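**One clear bin or lots of little ones? (desk cubby)**

**rekha_k**
My desk is the built-in kind, closed on both sides with a shelf over the top, 700 mm across on the inside. Everything small ends up along the back of it. Cords, pouches, jars, spare blades, papers I mean to file. I've got one big clear bin and I'm trying to decide if it should hold the lot, or if I should go back to Elberg and get a set of the small Cultell trays.

I don't want drawers. There's no room for my knees as it is.

Rekha Kulkarni

**tuncer_o**
One bin. I had the small trays in my last place and spent more time moving trays than using what was in them. With one bin you lift it out, wipe the desk, put it back. Took me 5 minutes on a Sunday.

**dulholm_dave**
Disagree. One bin is a junk drawer with see-through sides. Whatever you want is at the bottom under the thing you use once a year. I'd get four trays and label them.

**rekha_k**
How deep are the Cultell ones? My jars are a fair bit taller than a pencil tray.

**dulholm_dave**
There are two heights. The low ones are 4 cm, the tall ones 9. You'd want the tall for jars and the low for blades and chargers.

**tuncer_o**
And then they slide around on the desk, because they weigh nothing.

**dulholm_dave**
Mine don't slide. Put a bit of that grippy drawer liner underneath.

**pegboard_jen**
Can we see what's going in it? Hard to say without knowing if it's mostly soft stuff or hard stuff.

**rekha_k**
Fair enough. I had everything out on Thursday, so these are from then.
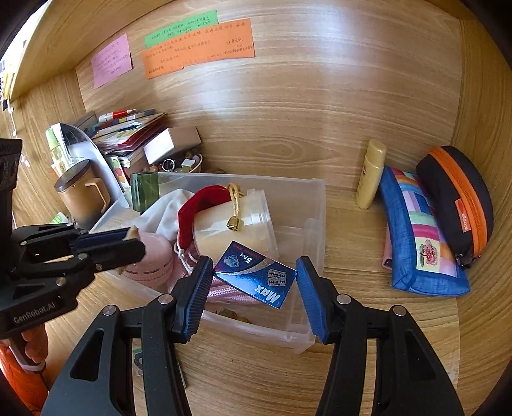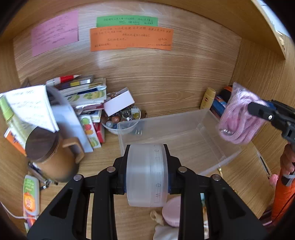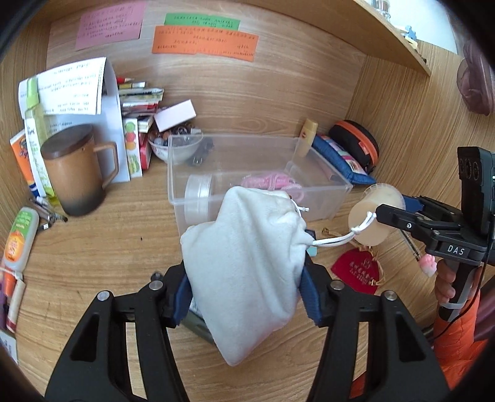
*The clear bin is in all three. Razor blades in the first, pink cord in the second, white drawstring pouch in the third.*

**pegboard_jen**
Thanks, that helps. You've got a lot of pouches. Quilted one, blue patterned one, the red velvet one, the black zip case with the orange zipper. A pouch is already a container. I'd take every one of those out of the bin and stand them up in a row on the right, like books. The quilted one is leaning there already in the first photo. Then the bin only has to hold the things that fall over.

**tuncer_o**
Agree with that. Also get the blades away from the cloth and the soft pouches. I know they're in their box, but boxes that size pop open. I keep mine in the bathroom cabinet.

**rekha_k**
They're spares, so they don't need to be handy. Bathroom is fine.

**dulholm_dave**
See, this is what I mean. Blades, a jar, a green bottle, a velvet pouch and a mesh pouch, all sharing one bin. If you had trays you'd have sorted it by now without asking.

**tuncer_o**
If she had trays she'd have the same stuff in trays.

**pegboard_jen**
You're both going to keep saying that. Rekha, what's the cream cylinder with the gold clasp? It's in the bin in the first one and out of it in the third. Does it get used?

**rekha_k**
It was a present, and the red velvet bag goes with it. I don't use it much but I'm not getting rid of it.

**pegboard_jen**
Then it can go on the shelf above, in its bag. It's one of the bigger things in there and it doesn't need desk space.

**rekha_k**
The upper shelf is pretty full of bits already, but I can clear a spot.

**millside**
I'd worry more about the papers than the bin. There's a lidded mug sitting right in front of your document holder. I lost a lease agreement that way. Move the mug to the side you write with and stand the papers at the other end.

**rekha_k**
I'm left-handed, so it's on the left side for me already. But yes, it's close to the paper. I'll shift it.

**millside**
What about the bowl of trinkets at the back?

**rekha_k**
Staying. I take my earrings off at the desk.

**dreßler_fan**
Late reply from me, but if the cubby is 700 inside you could fit a Dreßler riser along the back. It's a plain step with a gap underneath. Books and small boxes go on top and the bin slides under. I've had one since July and it's the only thing that's stayed tidy. The store in Dulholm had them in birch and white.

**dulholm_dave**
Those are good. Pricey for a piece of bent wood, but good.

**tuncer_o**
Check the bin's height first. Mine doesn't fit under, I had to put it on top, and now I can't see the wall.

**rekha_k**
Measured it. The bin would fit under with a bit to spare, but then I'd have to pull it out every time to get into it - same problem as the drawers. Going to leave the riser for now.

Plan so far:

- blades to the bathroom
- pouches and the zip case standing up on the right
- cream cylinder upstairs in its velvet bag
- bin for the jar, the round white container, the cord and the plug adapter
- mug away from the papers

**dulholm_dave**
I'd still put one low tray inside the bin for the cord and the adapter.

**rekha_k**
I might do that, actually. One tray, not four.

**tuncer_o**
Fine by me. Leave the cord in its plastic bag though, braided stuff catches on everything.

Orhun Tuncer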